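Brellberg Kitchen Bench - simulated test set for arms and grippers

Kitchen Bench is a set of simulated kitchen layouts for comparing grippers and arm controllers before any hardware is bought. Load an arm model, attach an end effector, pick a task and run it. The same start positions are used for every gripper, so results can be set side by side.

The set ships with 30 layouts and 200 scripted tasks. Handles, knobs and toaster levers are separate parts with their own joints. Lighting and camera position can be changed between runs.
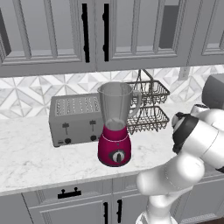

Counter layout with toaster, blender and wire dish rack. White arm, gripper facing the blender.

Gripper profiles for the Tikport and Flernlow lines are included. Other models can be imported, but check the finger collision shapes first - coarse ones tend to catch on wire baskets.

A full comparison of two grippers on one layout takes almost 90 minutes on a single workstation.

Single-seat license: $398
Controller plug-in: Bajpai, sold separately
Updates: included until the July release
Page last revised 7th April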